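Arm Build FAQ

Updated May 17, 2022

I get a lot of the same emails about the arm, so I'm putting the answers in one place. If yours isn't covered, write to me, but please read the wiring part first!

What is this thing?

A small desktop robot arm I've been building in the back half of our garage, plus a simulator that runs on my old desktop PC. The project is called Drallen. The goal is for it to pick up small, soft, awkward stuff and put it in a bowl. That's the whole ambition, and it has eaten most of my evenings since August.

Who's "we"?

Mostly me (Lorna Lennox). My sister Sorcha does the 3D printing and is much more patient about sanding than I am. Keir Aitken from the shared shop on Paslow Street lets us use the drill press and has opinions about bearings, most of them right.

How much did it cost?

The motors were the big one. I've got receipts adding up to $1,262 so far, and that includes two motor drivers I cooked by plugging them in backwards. If you already have a printer and a decent power supply you can do it for a lot less. Don't copy my first parts list, it has the wrong belts on it.

Why do you bother with a simulator?

Strawberries are expensive and I kept squashing them. Also I can leave the sim running while I'm at work, and the real arm is not allowed to move unless somebody's standing next to the off switch (house rule, Sorcha's, very firm). I try a grip or a drop height in the sim first and only bring it out to the garage when it stops doing anything stupid.

What does the simulated table look like?

Pretty plain. I've got a wood tabletop, an overhead camera, and whichever objects I'm working with that night. I like the top-down view for the bowl task since my scoring script only cares where the berry is relative to the rim.

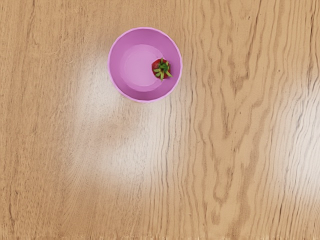
Bowl task in the sim, overhead camera. One strawberry in the pink bowl.

Why is the wood so shiny in places?

I cranked up the lights. Real tables have glare, and my first color detector fell apart the minute the garage lamp hit the bench, so now I leave bright patches in the render and make the detector deal with them. I should probably move them around more between runs. It's on the list, near the bottom.

How do you decide if a run counts?

The berry has to be inside the rim when the timer runs out. Anywhere inside is fine, I don't care if it's in the middle or over by the wall. The script saves one overhead image at the end of each run, and I have 2,549 of those sitting on a drive right now. I do page through them sometimes with a cup of coffee, it's weirdly relaxing.

And how well does it do?

In the sim, about 80 percent on the bowl task with the current settings. In the garage, worse. The real fingers flex more than the sim ones do and I haven't modeled that properly yet. Sorcha printed a stiffer pair last week in a different plastic and I'm hoping that closes some of the gap.

Can I use a different bowl?

Sure! Swap the mesh and change the rim radius in the task file. If you forget the radius, the script will happily score berries that are sitting on the table. Ask me how long it took me to find that one.

The arm twitches when I power it on. Is that normal?

A tiny jump is normal while it finds home. A big swing means the shoulder cable is routed wrong or your limit switch is unplugged. Kill the power, check both, and keep your face out of the way.

Can I come see it?

If you're local, yes, just email me a few days ahead so I can clear a path to the bench. Kids are welcome but they don't get to hold the off switch.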